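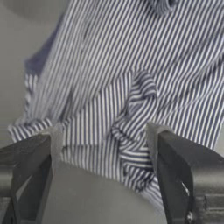 Our flat in Asthorpe came with an old washer-dryer and no manual, and I can't work out which programme is safe for dark and light colours in the same garment. The dial only has numbers on it. Most of my work tops are plain, so I just put them in at 40 and hope, but I have a few with narrow navy and off-white stripes and I'd like the white bits to stay white. One older top has gone a bit grey already. Is it the temperature, the powder or the dryer? I don't want to do everything by hand.

Posted by marshlane, 28 March 2018

tub_and_mangle
Probably the powder. Try a liquid made for colours and go down to 30. Also don't leave the load sitting in the drum when it has finished. I did that last July with a new pair of jeans and everything came out blue — even the towels.

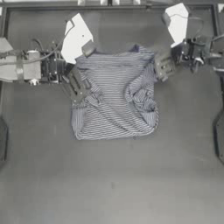 Navy and white striped top, folded

quietspin
I'd test it before changing anything. Wet a hidden bit of the inside hem, press a white cloth on it for 15 minutes and look at the cloth. If there is colour on it, wash that top with darks or by itself until it stops. If the cloth is clean, then the dye isn't your problem and the grey is more likely from overloading or hard water. Ours in Tomthorpe is very hard and I had the same thing with pillowcases.

On the dial, run it empty on each number and write down how long it takes. The short ones are usually the cooler ones, though not always. Colour catcher sheets do help a bit, but I wouldn't rely on them for a first wash.

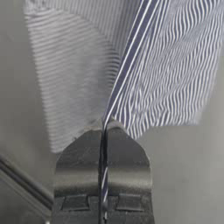 Asthorpe Help Board — Home and Laundry Team

tinpeg
Check the dryer side too. Washer-dryers hold fluff behind the door seal and it goes on to the next load. Wipe round it with a damp cloth and run a hot empty wash. I'd dry the striped ones on an airer anyway.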